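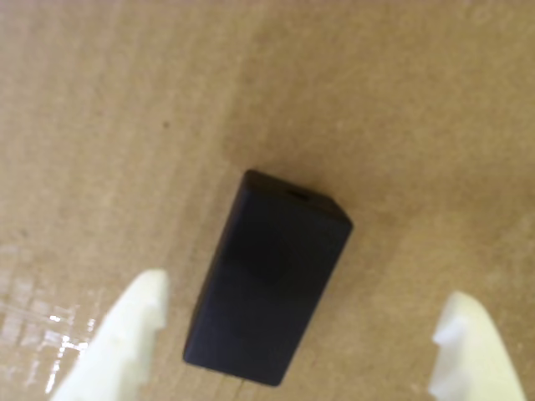
May 22, 2021

Printing day. Up at a silly hour to catch the ridge above Skuddale with mist in it, got mist and no ridge, came home and printed last year's ridge instead.

The file is the sunset one, the wide view with the lake at the bottom left. On screen it glows. On paper, first proof, it looked like soup. The orange band over the hills went brown and everything under the tree line closed up into one lump. I'd edited it in the evening with the monitor at 100 percent brightness, like a person who has never read his own notes. Turned it down to 40 and the soup was on the screen too, so at least the two now agree.

Second proof: lifted the shadows, left the sky alone. Better. The trees are trees again. The orange is still a bit dull next to what I remember, though what I remember has been getting more orange every year.

Third proof on the Evholm matte, same settings. I wanted to dislike it because it costs more. It holds the soft part of the sky very nicely, no banding where the pink goes to gray, and the lake looks cold, as it should. Blacks are weak. Anyone wanting deep blacks should use the gloss and put up with seeing their own face in it. 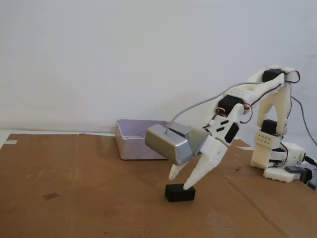

White arm and black block on the cardboard.

Drying notes, same as last time, ignored as last time: leave the proofs flat overnight before judging color. I judged them after 7 minutes, made a correction, and will probably undo it tomorrow. The correction was a touch less magenta in the highlights. Saved as a separate version so the undoing will be quick.

Sharpening: backed off to 85 on the slider for the big print. At full strength the hill line gets a thin pale edge, as if someone had cut it out with scissors. From across the room it doesn't show. People at shows do not stand across the room. They stand with their noses on the glass and ask what camera it was.

Tried a square crop as well. Loses the lake, gains nothing. Whoever borrows this notebook and feels like trying the square crop, it has been done, the proof is in the drawer marked Olia with the other bad ideas.

Still to do before the July show:
Reprint on matte, large, with the lifted shadows.
Find a title. "Sunset" is taken, by everyone.
Ask Mangubat for a price on the frame, plain wood, no gold.
Clean the print heads. There's a faint line in the sky on proof two, and I'd been calling it a cloud.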